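Section 4: Setting up the self-serve coffee corner

I've set up a lot of these corners by now, and most of the trouble I get called about comes from the first half hour, when everyone's in a hurry to have coffee. So take your time with this part! Read through the whole section once, then go back and do it with the Zitus brewer in front of you.

Before you start you'll want the power cord, the drip tray, the water tank, the bag of small parts (don't throw out the little rubber feet, I've done it), a jug, and a dry cloth.

1. Pick your spot. The counter needs to be level and you need an outlet you can reach without an extension cord. I like to stay clear of the sink, but close enough that filling the jug isn't a hike.

2. Stick the rubber feet on. Tip the brewer onto its back on a folded towel, peel, press, count to 15 for each foot, and stand it up again.

3. Rinse the water tank and slide it in until it clicks. If it doesn't click, lift it out and turn the lid around. It fits both ways but only clicks one way, and yes, that gets me every time.

4. Fill the tank to the upper line with cold water.

CAUTION: Never fill the tank with hot water. It can warp the seal, and then you'll have a slow leak that you won't find until it's under the counter.

5. Plug it in and hold the rinse button until the light blinks. Put the jug under the spout first! Let it run, empty the jug, and do it a second time. The first batch of water can taste a bit like the packaging.

6. Now the cups. Keep them within arm's reach of the brewer, in one stack, and leave a little clear counter next to them where people can set things down.

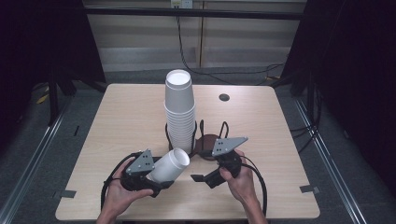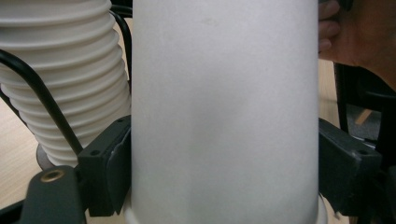 Jacqueline Gaillard
Set-up and Training, Festamov

Paper cups nest nicely, which also means they like to stick together. When I open a new sleeve I give it a gentle twist before I take the plastic off, and that usually loosens them enough. Don't squeeze hard. A cup with a bent rim won't hold a lid, and somebody will find that out with a full cup in their hand.

NOTE: If your corner gets busy, leave the spare sleeves in the cabinet and top up the stack a couple of times a day. A stack that's too tall gets knocked over by sleeves and elbows (the coat kind of sleeves).

7. Set the cup size. Press Menu, go to Drinks, and choose the size that matches your cups. Brew one cup of plain water as a test. You want it to stop a finger's width below the rim. If it's over that, go down one step and try again.

8. Load the coffee. Open the hopper, pour in the beans, and close the lid firmly. The grinder won't run with the lid loose, so if you press Brew and nothing happens, check there first.

9. Brew two cups and pour them away. The third is the first one I'd serve.

CAUTION: The spout stays hot after brewing. Give it a few minutes before you wipe it, and use the cloth, not your fingers.

If the screen shows error 689, the drip tray isn't seated. Pull it out, wipe the rails, and push it back in with both hands. Error 894 means the tank is empty or not clicked in (see step 3, and don't feel bad). For any other number, switch the brewer off, wait a minute, and switch it back on. If the number comes back, write it down along with the serial number from the back panel before you call us. Tiburcio Escobedo on the service desk will ask for both.

When everything's working, tape the quick card inside the cabinet door and show at least two people how to empty the tray. Descaling is in Section 5. You won't need it today, but do set the water hardness now, under Menu, then Water, or the reminder will come up at the wrong time.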